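Re: [workshop-arm] Using the arm to strip old PCs
From: Elin Yorath
Date: 04/08/2019

Howells wrote:
> The arm at Largate repeats well enough to pull memory and cards
> from a scrap tower. Give it 33 practice runs and it will beat any of us.

I'll believe it when I see it. Repeating a move is the easy bit. Every old tower that comes through our door has its cables in a different place, and a fixed program won't know that.

Look at the wires between the power supply and the drive cage on this one, then tell me how a gripper gets past them.
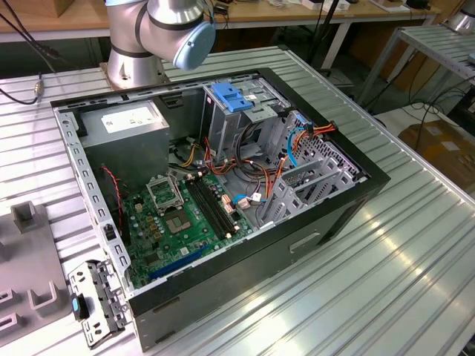

1. Cables first, by hand. I don't trust the arm near a loop of wire – it will pull until something gives.

2. Clamp the case. Lying loose on the slotted table it can creep, and 5 mm is plenty to miss a memory latch.

3. Slow speed until Bikholm has looked at the stop button. I asked in May.

If it manages one memory stick without cracking the board, I'll buy the tea. Until then I'm quicker with a screwdriver.

Elin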